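关于我们 | 品牌故事 · 木作与家居

Groveo 是一家做桌子的公司。我们也做过椅子，做了两年，后来承认自己不会做椅子，就停了。到现在还有客人写信来问当年那款三条腿的餐椅能不能补一条腿，答案是可以，收工本费，请附上您家地板的照片，因为有时候问题出在地板。

公司的起点不太适合写进励志书。创始人 Amado Tan 原来在一家办公家具厂管采购，每天的工作是把价格再往下压一点。压到后来，他自己家里那张厂里发的书桌在某个夏天从中间鼓了起来，像一块发得很好的面包。他打电话去投诉，接电话的是他自己部门的同事，同事很礼貌地告诉他，根据他本人签字的采购标准，这属于正常现象。第二个月他辞职了。

他拉上了 Pacita Abella。Pacita 做了半辈子船舱内装，对木头的看法很简单：木头会动，你得给它留地方。她第一次看 Amado 画的图纸，看了很久，问他这张桌子打算放在哪里。他说客厅。她说，那可惜了，按这个画法，只能放在博物馆里，恒温恒湿，外面拉一圈绳子。这张图纸现在裱起来挂在工坊门口，是公司最早的培训教材。

工坊租在一座旧罐头厂里，面积 2,058 平方米，听上去很气派，其中相当大一部分是走廊。罐头厂的设计师显然很喜欢走廊。我们试过把其中一条改成展厅，客人走到尽头都以为自己迷路了，所以现在那里用来放木料，木料不介意。

关于木料，我们的规矩比较多。板材进来以后先放着，不切，不刨，也不许拿来垫杯子。放多久要看 Pacita 的脸色，她会拿含水率仪测一遍，再用手摸一遍，两个结果不一致时以手为准。年轻同事对此有过意见，后来有一批货按仪器的意思提前开了料，那批桌面现在都在我们自己的食堂里，汤碗放上去会慢慢往左走。大家就没有意见了。
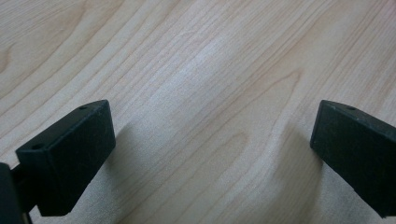
选板这件事也常有人问。我们不按“有没有瑕疵”来分，按“您能不能忍”来分。节疤、矿物线、颜色一边深一边浅，都会在出货前拍给您看，您点头了我们才动手上油。有位客人挑了三轮，每一轮都说希望纹理“再安静一些”，最后选了一块几乎什么都没有的板，收到后来信说有点单调。我们回信表示理解，并附上了换板的价目。

产品目前有两个系列。Donby 是餐桌，桌面厚，腿也厚，搬家公司的师傅们都认识它，感情比较复杂。Rasen 是书桌，轻一些，可以拆，说明书写了 6 页，其中有一页在劝您不要用电钻。请认真读那一页。售后登记里凡是写着“螺丝孔突然变大了”的，我们一律寄修补木塞，不追问经过。

负责结构的是 Merja Eskola，她入职之前在一所技术学校教力学，至今保留着批改作业的习惯，销售部写的宣传稿也要过她的手。“坚如磐石”被她划掉了，旁边写着：请注明荷载。“传世之作”也划掉了，旁边写着：谁的世？所以您在这个网站上看到的形容词比别家少，不是风格，是幸存下来的就这么多。

Orathai Srisuk 管涂装。我们用硬蜡油，一遍一遍薄薄地擦，擦完要等，等完再擦。她拒绝回答“能不能快一点”，但愿意回答别的任何问题，包括您家那张不是我们做的桌子该怎么翻新。她的邮箱在联系页面上，请不要发语音。每年10月她会开一次保养课，免费，地点在那条最长的走廊里，材料我们出，旧衣服您自己穿。去年有人穿了白衬衫来，课上得很好，衬衫后来改作了擦布。

现在公司连同 Amado 在内一共 23 人。没有前台，您按门铃以后来开门的可能是任何一位，身上大概率有木屑。我们也没有企业文化墙。行政 Kristine Javier 曾经征集过一次公司口号，收到的投稿以食堂意见居多，得票最高的一条是“汤能不能热一点”。汤后来确实热了一点。

到目前为止，我们交付了大约 3,375 张桌子。其中退回来的，一部分是尺寸量错了，一部分是电梯进不去，还有一张是夫妻两人各下了一单。退回来的桌子修整后会在工坊里折价卖，上面贴着原因，字是 Kristine 写的，措辞很客气，比如“与电梯性格不合”。

有人问过我们怎么不开分店。开过一家，在一个很漂亮的商场里，左边卖香薰，右边卖冰淇淋。客人坐在我们的桌子旁边吃完冰淇淋就走了，桌面倒是经受住了考验，Orathai 为此写了一份很长的测试记录。账本没有经受住，店关了。

五金件我们从 Schmieder 买，合作多年，主要原因是他们家的发货单从来没错过。换过一次便宜的供应商，到货一箱，左旋右旋混在一起，全公司坐下来分了一个下午。Amado 全程没有说话，他大概是想起了自己以前的工作。

如果您想来看桌子，请提前写信约时间，周边不好停车，公交站下来沿着河走，看到一个画着沙丁鱼的旧招牌就到了。招牌是罐头厂留下的，我们一直想换，但每次讨论新招牌，都有人说还是鱼好看。来之前请量好您家的门、楼道和电梯。量两遍。如果两遍的数字不一样，请再量一遍，然后带着三个数字来，Merja 会很高兴。

定制订单需要先付一半定金，工期以书面确认为准。催单可以，我们会回复，工期不会变。

本页更新于2022年7月27日

相关内容
· 硬蜡油保养：常见问题与不太常见的问题
· Donby 餐桌搬运须知（请转交搬家师傅）
· Rasen 书桌说明书下载
· 折价桌清单
· 保养课报名
· 我们为什么不再做椅子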